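Suchbegriff eingeben Suchen

Posanier Packpapier auf Rolle, braun, 99 cm breit

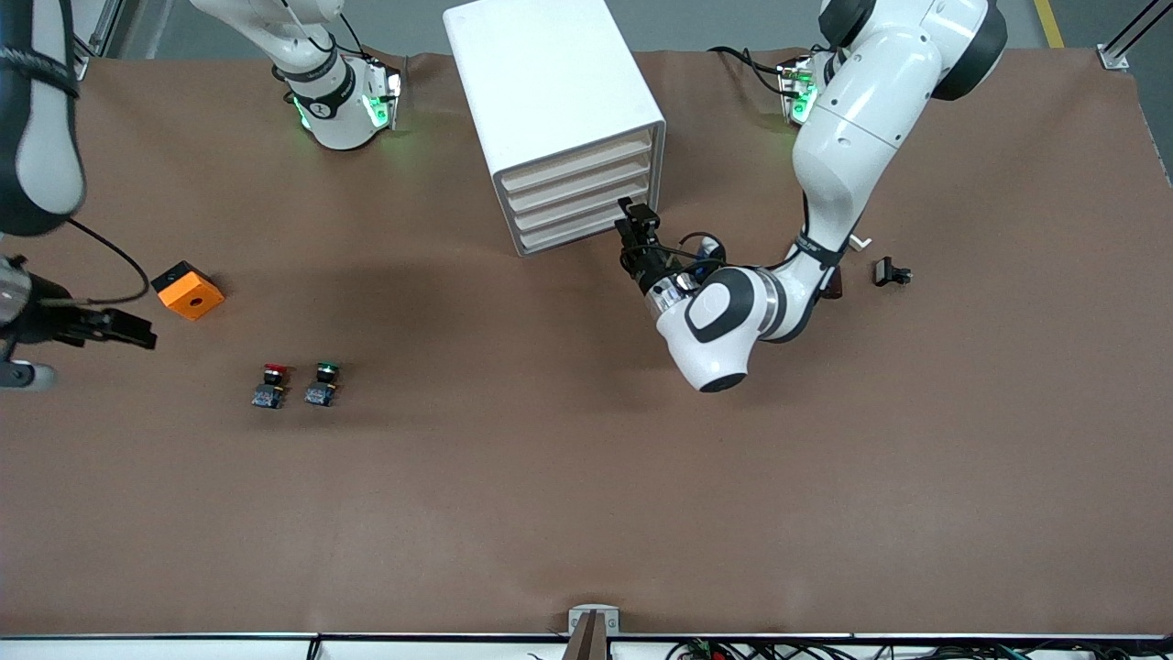

Das Posanier Packpapier ist ein kräftiges braunes Natronpapier für Versand, Lager und Werkstatt. Es eignet sich zum Einschlagen von Waren, als Zwischenlage im Karton und als Unterlage auf Arbeitstischen. Die Oberfläche ist einseitig geglättet und lässt sich mit Bleistift und Filzstift beschriften.

Artikelnummer: 1038
Breite: 99 cm
Grammatur: 80 g/m²
Länge: 250 m
Hülse: Pappe, Innendurchmesser 50 mm
Farbe: braun, ungebleicht

Die Rolle passt in den Tischabroller Ishida 344 und in den Wandabroller Ishida 523. Beide haben eine gezahnte Abrisskante und werden ohne Rolle geliefert. Bei älteren Abrollern bitte vor der Bestellung die Achse messen — bis November wurden einige Modelle noch mit dickerer Achse verkauft.

Papier trocken und liegend lagern. Stehende Rollen bekommen an der unteren Kante leicht Druckstellen. Für den direkten Kontakt mit Lebensmitteln ist das Papier nicht zugelassen.

Versand ab Lager Fevoditz. Ab vier Rollen liefern wir per Spedition auf Palette, frei Bordsteinkante. Zuschnitte auf halbe Breite sind möglich, vom Umtausch aber ausgeschlossen.

Fragen zu Zuschnitt und Mengenpreisen beantwortet Riku Takeda, Drosum Verpackungsbedarf.

Stand: 6. Dezember 2019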